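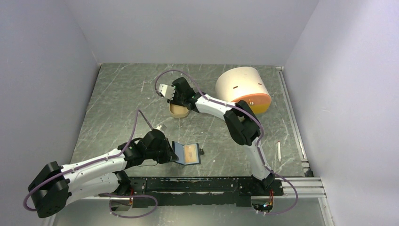
Card storage is a dull subject, and I have put off writing it up since the fall. My old bifold had cards stacked two and three deep in each leather slot, and the slots had stretched until single cards slid out when I bent down to tie a shoe. The replacement is a leather holder with clear plastic pages, and I have now carried it long enough to have an opinion. All the sorting was done on the gray-green top with the pale veining, where the small open blue case and the cream rounded container also live. Those two get their own post at some point. This one is limited to the holder.

It came from Plarndale, item 751 in their small goods list, in black. The construction is simple. There is a leather cover with a pocket on the inside of each half, and a plastic insert made of clear sleeves joined at a common spine. The insert's end page slides into the left pocket and holds everything in place by friction. No glue, no snap. You can pull the insert out and put in another one, which was my main reason for choosing it over the Patrício, where the pages are sewn in. When a sewn page splits, the whole wallet is finished unless you enjoy unpicking thread.

Before loading it I sorted the cards into three piles: used weekly, used a few times a year, and not used. The third pile was the largest. It contained two gym cards for gyms I no longer belong to and a loyalty card for a sandwich shop that is now a phone store. None of it went into the holder.

Order matters more than I expected. With slots, you see the top edge of everything at once. With pages, you see one card and have to turn to reach the next, so a badly placed card costs you a few turns every time. I tried three arrangements.

Alphabetical by issuer. This lasted two days. I do not think of my cards by issuer.

By size of the transaction, bank cards first. Better, but my bank cards mostly get tapped from the phone now, so the front pages were occupied by cards I rarely pulled.

By frequency of showing. This is the one I kept. The card I need to hold up and have somebody read goes where the holder falls open by itself, and everything else moves outward from there.

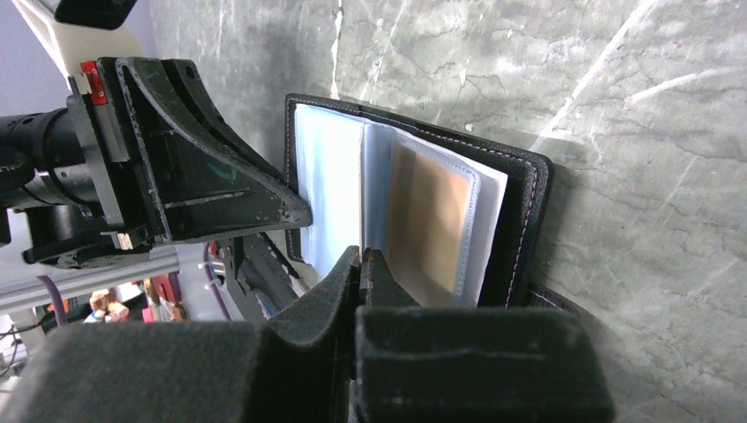 Standing open, tan card in its sleeve, white insert behind.

The sleeve material deserves a paragraph. It is clear with a faint blue cast, most obvious at the edges. The cards go in from the top. A new sleeve is tight for the first week and then relaxes, and after that a card can be pushed up with a thumb from the bottom corner. If you put two cards in one sleeve during that first week, the sleeve relaxes to fit two and will never again hold one properly. I did this to one page and regret it. That page now holds folded receipts.

Pages curve. Any stack of plastic hinged on one side will take a bend from being closed over thicker pages, and the outer ones bend most. I have read advice to flatten them under a book overnight. I did this under a 1763-page tax manual, the heaviest thing on my shelf, and they were flat until lunch. I have stopped caring about it. The curve makes it easier to get a fingernail between two sleeves.

The white insert in the right-hand pocket is plain paper. I left it in. It stiffens the cover slightly, and it makes a light background so that you can see at a glance whether the sleeves on that side are loaded. If you carry paper bills you will want to take it out, but I keep bills in a front pocket with a clip.

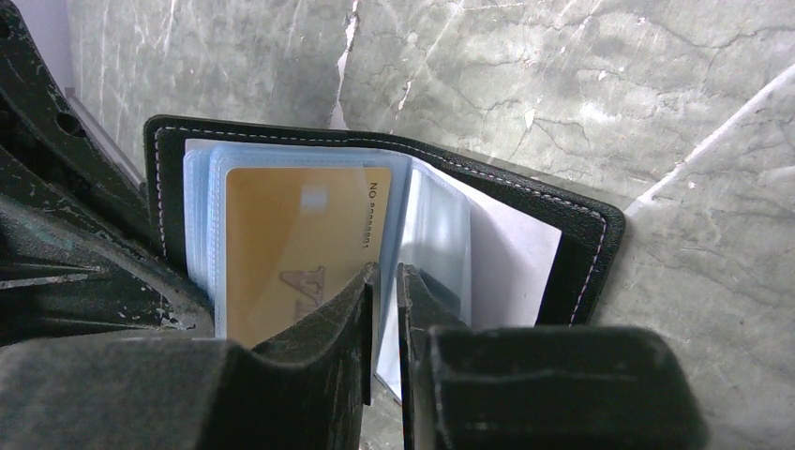
The yellow card up front. The "NO" and its digits run down the right edge.

A note on cards printed sideways. My Gradholm card is one of these, with the number set along the edge, and the direction you insert it decides whether you can read the number with the holder upright or need to tip your head. I have settled on the number at the outer edge and away from the fold, where the plastic lies flatter and there is less glare. Overhead light will still put a bright spot somewhere on the sleeve. Tilt the holder a little and it moves.

Leather care: I used Curar balm once, a very thin coat on the cover only, and left it overnight. Keep it off the plastic. It leaves a haze that does not fully wipe off, and I have one page to prove it. The stitching is pale and I assumed it would go gray in a month. I brushed it with a dry toothbrush in January, found it had not changed much, and have left it alone.

Remaining complaints. The holder is thicker at the spine than at the outer edge, so it sits in a pocket as a wedge. The covers want to spring open a few degrees when lightly loaded. Replacement inserts are sold by Plarndale only in a two-pack, with shipping that costs nearly as much as the pack. Their page claims the hinge is good for 1000 openings, which at my rate is less than a year. I bought the two-pack, so call it 2000 on top of the original.

If a hinge fails early I will add a note to this post.

Posted by Mitiku Weldu in January
Filed under: pockets, desk, paper

Newer post | Older post | Home | Archive | About

Contact: use the form on the About page
Copyright Mitiku Weldu
Back to top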